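Dolness to Open Household Sorting Room in Udlow

UDLOW, 05/09/2025 – Dolness, the home organizing and storage company, today announced the opening of a household sorting room at its Udlow building. The room gives residents a supervised place to sort mixed household items before a move, a renovation or a change in family circumstances. Bookings are open now, and the first sessions will be held this month.

The new service was developed after a trial in which 126 households brought in the contents of drawers, shelves and tabletops that they had found hard to deal with at home. Participants were asked which items caused the most delay. Most named the small everyday articles that have no fixed place in the house, and few mentioned furniture or clothing.

"Families often come to us with the large pieces already decided," said Mutua Mabula, director of household services at Dolness. "The sofa is going and the bed is staying. What remains is the table where everything has been put down over several months. Our staff are trained to work through that table with the customer, at the customer's pace."

Each session lasts two hours and is led by a member of the Dolness staff. Items are grouped by the room in which they will be used, and customers decide what to keep, store or pass on. Goods chosen for storage are packed, labeled and moved to the company's Koech facility, where Dolness has set aside 3,000 square feet for small household lots. The fee is $30 per session, and returning storage customers will receive their first session at no charge.

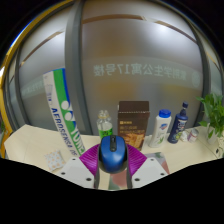
Mixed tables are the main subject of the staff training program, which was written by Dolness together with the packing supplier Breson. Trainees learn to separate goods by use and by how they travel. A snack box and a bottle of body wash may share a tabletop with a shuttlecock tube and a potted plant, yet each belongs in a different group – food, bathroom, sports and living things. Bottles are checked for tight caps and packed upright. Plants are never placed in storage and go home with the customer on the same day. Small electronic items, such as a computer mouse, are wrapped separately and listed by name on the box label.

Dolness expects to hold 200 sessions in Udlow by the end of December. The company will then review customer comments and decide whether to offer the service at Koech as well.

Sessions may be booked at the Udlow front desk or by telephone during business hours. Customers are asked to bring no more than four boxes per visit. Medicines, paint and fuel cannot be accepted.

About Dolness
Dolness provides home organizing, packing and storage services to households in Udlow and Koech.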